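Drultoro Woven Summer Bed Mat

Bedding > Warm-weather sleeping > Mats

If you have ever flipped your pillow at 3 in the morning looking for the cool side, you already understand why people put a woven mat on the bed in summer. The Drultoro lies on top of your mattress or quilt and gives you a smooth, firm surface that air can get under. No batteries, no gel, nothing to plug in. We have carried it at Erkdale since 2000 and it is still the thing we get the most excited mail over!

The strips are narrow and set close together, in mixed light and dark tans, so no two mats come out quite alike. Some lean toward honey, some are almost chocolate in places. We can't pick a shade for you, but you can put a note on the order and we'll look through what's on the shelf.

How it goes on the bed

Most people lay it straight over whatever is already there. A quilt underneath works really well — it takes the hardness off, and if the quilt is a bit bigger than the mat you get a soft border to sit on while you pull your socks on. Patchwork looks great with it (the plainness of the weave lets all those prints have their say). Let the mat settle for a night or two before you judge it. It comes rolled, and the ends want to keep rolling.

A mat also makes a handy surface by day. Clothes can be laid out on it full length for folding, and dark fabric is easy to check for lint against the tan.

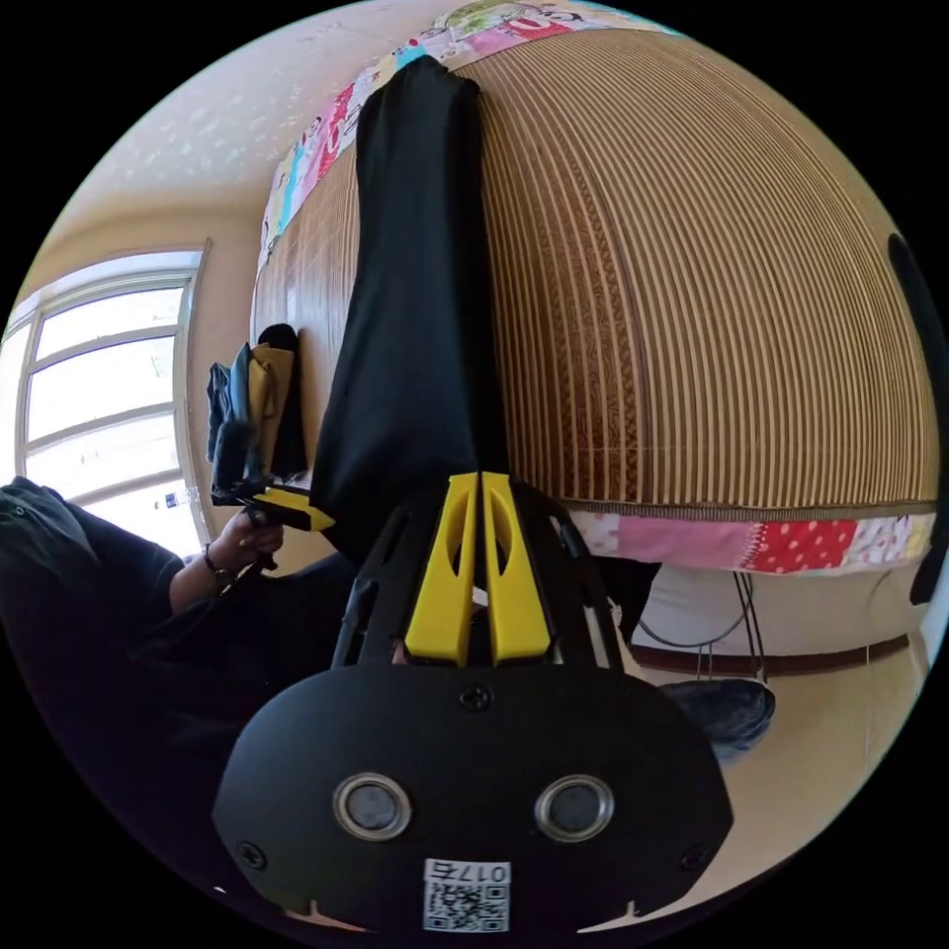
Halina Michalski wrote to ask whether the weave snags clothes, as she does all her folding on the bed and had ruined a good knit on an older mat from somewhere else. Cotton and denim have given us no trouble. For loose knits and anything with a fringe, put a sheet down first, and run your palm along the strips now and then to feel for a raised end. If you find one, trim it flush with nail scissors. Don't pull it!

Sizes

Single, double and wide double. Measure the flat top of the mattress and go a little smaller. A mat that hangs over the side will bend at the corner, and that's where strips crack first. If one side of your bed is against a wall, push the mat up to it and leave any spare quilt on the open side.

Looking after it

Wipe with a damp cloth, going along the strips, then dry it in the shade with a window open. Strong sun makes it brittle. Please don't put it in the washing machine — we have seen the results. Shake it outdoors once a week or so while it's in use. For winter, roll it loosely with the smooth side out and stand it in a closet. The Ateş cotton storage sleeve fits all three sizes and has a drawstring at one end.

What you get

One mat, rolled, with two cloth ties and a care card. Repairs to the edge binding are free for 6 months, and after that we charge 27 dollars, return shipping included. Send repairs to the Drodberg workshop, marked for Cengiz Kaplan, with your name on a tag tied to the mat itself. Tags taped to the box get lost.

The wide double is out of stock until the next delivery. Single and double ship now.

Page updated Monday, June 15, 2020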